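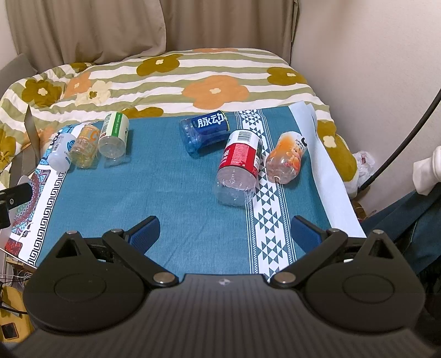 Are we still doing the outdoor show in July? We are, on the lawn behind Imside, with the church hall as backup if it pours.

Ravidance spring meeting, my notes

Hi all, I took the minutes again, so blame me for the spelling. We started at 7 and there were eight of us once Henrik Kramer found parking. Theda Rieger ran things. Last meeting's notes were approved with one fix - I had written that the floor rental was paid, and it was only half paid. It's all paid now.

The show. Most of the evening went on this! Theda wants five numbers instead of the eight we did last summer, because the second half dragged and the little kids in the audience were climbing on everything by the end. Henrik thinks five is too short for people who drive in from out of town. We went back and forth for a good while and landed on seven, with one of them being the open floor at the end where anybody can come up. I voted for that one twice by accident and Theda took one back.

Music. Harasym can play live for the first half but they need to be on the road by 9, so they go first and we use the speakers after the break. Henrik is going to ask them if they'd learn the slow waltz. If they can't, we dance it to the recording like always, it's fine.

Floor. The grass at Imside slopes down toward the fence more than I remembered. We're renting the same panels as last year. Theda measured and says we need two more rows to fit the circle dance without somebody ending up in the flower bed (sorry again about the flower bed). I'm calling the rental place to see if they have them.

Costumes. The blue skirts need new elastic, all of them. Sewing night at my place, bring scissors and a snack. The vests went to the cleaners and came back smaller, or so Henrik claims. He'll try his on again before we spend anything.

Plundevetti. They invited us to their fall weekend and want an answer by the end of the month. Everyone was keen, but we didn't settle who drives or whether we stay over. Theda will write back and ask what the rooms cost. I would love to go, just so that's in the record.

Other stuff. The hall key is sticking again, so lift the door a bit while you turn it. Practice moves up to 6:30 until the show. Please come in the shoes you're going to dance in!

We wrapped up at 8:45. Next meeting is at Theda's, same time, and Henrik is bringing the song list.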